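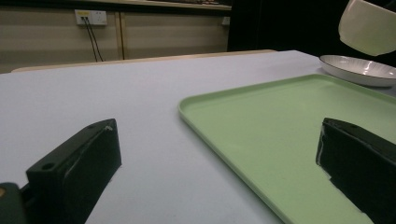 Ticket 3348
Product: Hinau worktable, pale top with wood-colored back rail
Subject: Tray slides, top shows gray patches toward the back
Status: Solved

Opened by customer, 9:20 am

Hi there! First of all, I love this table. I use it for sorting beads, buttons and seed packets, and it has made my corner of the house so much nicer to sit in. The pale lavender-white top is perfect for finding tiny things (I used to work on a dark desk and lost half of everything I dropped).

Two problems, though. My light green tray, the rectangular one with the rounded lip, creeps to the right whenever I lean on the table. It's slow, but over an evening it travels a good hand's width. Also, the back part of the top looks grayer than the front. I've wiped it with a damp cloth and it comes up exactly the same. Is the finish wearing off back there? I've had the table since May.

I put the order number in the form. Happy to try anything!

Support reply, 10:05 am

Thanks for writing, and what a great use for that table! Let's take the two things one at a time.

For the tray, please check the following and tell us what you find:

Put a level on the top, once left to right and once front to back.
Lift the tray and wipe both its underside and the spot where it sits. Let both dry fully.
Press down on each front corner of the table with your palm. Feel for any rocking.

For the gray area, lay a sheet of plain white printer paper at the front, look at it, then slide it to the back and look again. If the paper goes gray too, you're looking at light. Try it once with your lamp on and once by the window.

Please don't use any scouring powder or a melamine sponge on the top until we know. It's a matte finish and those will leave shiny spots that can't be taken out.

Customer, 1:40 pm

OK, I had fun with this! Results:

Level left to right: bubble sits off to the left, so the right side is low. Front to back is dead on.
Tray: the underside had a film on it. I think it was hand cream, from me. Washed it with dish soap and dried it.
Corners: front right drops a tiny bit when I press. Front left is solid.

Paper test: the paper turned gray at the back, same as the table! Both looked cooler and dimmer back there. I moved my lamp over to the rail side and the whole thing evened out. So my table is fine and I feel a little silly, but mostly relieved. I was dreading having to send it back.

The tray still moves, only more slowly now.

Support reply, 2:15 pm

Wonderful, we can close the color question. No need to feel silly, we get that one a lot with pale tops. The back of a table against a wall simply gets less light.

On to the foot. Each leg has a screw-in foot with a rubber pad. Please try this:

1. Clear the top completely, tray included.
2. Have a helper lift the front right corner just enough to take the weight off.
3. Turn the foot counterclockwise (seen from above) one full turn. That lowers the foot and raises the corner.
4. Set it down and check the level again. Repeat with half turns until the bubble is centered.
5. Snug the small lock nut up against the leg by hand, then a quarter turn with a wrench.

If the foot spins freely and never gets longer, stop there. It means the insert inside the leg is stripped and we'll send a new one, part 177.

Customer, 5:30 pm

It needed one and a half turns. The foot goes in and out just fine, nothing stripped. The lock nut was all the way down by the pad, so I bet I never tightened it when I put the table together. Whoops.

The bubble is centered now. I set the tray where I like it, a bit right of center, and put a strip of masking tape on the table along one edge so I could tell if it moved. I'm going to do my usual evening sorting and report back. I have nearly 100 buttons from a thrift store jar to get through, so it will be a proper test!

Customer, 9:10 pm

It didn't budge! I leaned, I reached across, I even bumped the table with my knee getting up. The tray is still sitting right on the tape line. And the buttons are done, by color and then by size, which made me very happy.

One more question while I have you. The tan rail along the back: is it OK to clip a small lamp to it? I'd like to keep the light on that side after seeing what a difference it makes.

Support reply, 8:45 am

Best message of the morning! So glad it's holding.

Please don't clip to the rail. It's there to stop things rolling off the back and the clamp pads can dent it. A lamp with a weighted base standing next to the rail is the way to go, or a clamp on the side edge of the top with a scrap of felt under the jaw.

A few notes for your file:

Peel the masking tape off soon, slowly and at a low angle. If it leaves any stickiness, warm water with a drop of dish soap and a soft cloth will take it off.
Check the lock nuts again in a month. Feet settle a little after being adjusted.
If the tray ever starts to creep again, wash its underside first, then get out the level.

Customer, 9:30 am

Tape is off, no residue. Weighted lamp it is. Please go ahead and close this, and thank you, that was a really pleasant bit of detective work!

Resolution notes (internal)
Cause of sliding: front right foot short by one and a half turns, lock nut not tightened at assembly, plus film on underside of tray.
Cause of gray patches: uneven room light. Finish OK, confirmed with paper test.
Parts sent: none.
Follow-up: ask for the lock nut step to be printed in bold on the assembly sheet.
Ticket closed.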